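Stumham shared workshop, arm bench
Notebook, August, started 6:40 pm

Good evening tonight! The arm is back together after the wrist rebuild and it moves the way I always hoped it would. Writing this down while it's fresh, and so whoever has the bench next can pick it up from here.

Wrist first. The old bracket flexed every time the fingers closed, you could see it from across the room. I reprinted it with thicker walls and 400 grit on the mating faces, then bolted it up dry to check the fit before any threadlocker went in. Night and day. I pushed on the fingertip with my thumb and the whole arm leaned before the wrist gave at all, which I'm counting as a win.

Cabling took longer than the bracket did. I'd left the loop on the wrist too short and it went tight at one end of the roll. Pulled another hand's width through and it now clears everything, all the way round both directions. Extra slack is coiled down below for the moment. It needs a proper clip before someone catches it with a shoe.

Green pads are in on the fingers. I cut them from the leftover sheet of the grippy stuff from the Oneck order, and they hold glazed things so much better than bare plastic! Glue was the contact cement from the red cabinet. Scuff the finger first, wait till it's tacky, then press. One of the pads I did too early and it crept, so I peeled it and started over.

Software: moved from the old Skikon branch to the new one. Two config names changed (gripper_open is now grip_max, and the speed limit lives in the arm file, no longer the tool file). Set the speed limit to 300 and left it there for now. It feels slow, but I'd like to keep the crockery. Camera on the wrist came up first try, which never happens to me.

Then the fun part, the table-clearing layout. The plan is to pick each piece off the towel or the tray and set it down somewhere else, starting with the easy shapes. Towel side is the plate and the brown bowl, tray side is the white bowl and the green cup on its side. Fingers all the way open before every approach.
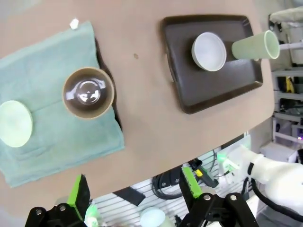

The brown bowl is the one I'm most curious about. It's dark and shiny inside and the overhead light makes a big bright blob at the bottom, and I bet the detector is going to have opinions about that. Might try turning off the lamp over this end, or just feeding it more pictures of the thing from odd angles. The plate is a different headache, so flat that the fingers have to come in at the rim.

For the cup I want to try an approach along its length first, then one from above, and log both in the Stojanovska sheet with the others. 3 tries each before changing anything, please, or we'll never know which change did what.

Still to do:
clip for the wrist cable
second set of pads, cut from the same sheet
rename the config keys in the start script
write the pick order down properly
move the stop button to where the left hand rests

Leaving the layout as it is. If you need the table, go ahead and move things, just put the towel back on the same side.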